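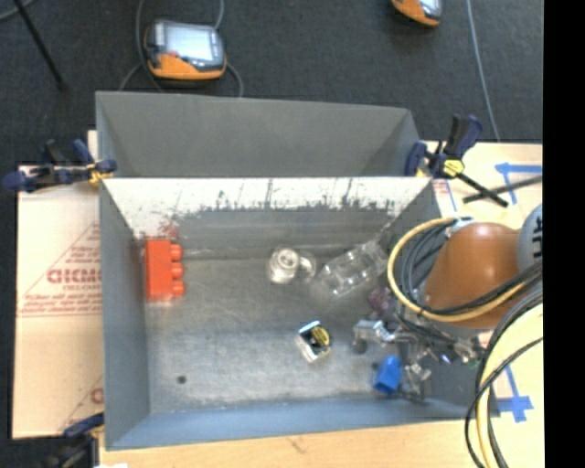 Progress report to the Kereama fund, August 23, 2021
Prepared by Janelle Calimlim for Vaughan Lowther

Since February the Skutdale bin-picking project has made 510 grasp attempts under the new method, in which the arm learns to score its own grasps before it commits to one. Its opinion of itself remains generous. On the last 100 attempts it rated nearly all of them promising and dropped about a third.

Toy blocks are going well. Clear plastic is going the way clear plastic goes: the depth readings pass through it and report a very confident view of the bin floor. We now take 3 views per pick and let them disagree, and wherever they disagree the planner slows down. Drops on clear items fell. So did our speed, which Vaughan will notice in the table he asked for.

The Skostwood test set was delayed again, so the objects are still whatever we had to hand. The far wall of the bin has taken some wear.

Next period: 5 unseen objects per session, the same scoring model with no retuning, and a comparison against the Pralovia baseline. We request no extra money at this stage. The spare finger pads are on last quarter's invoice, still unpaid.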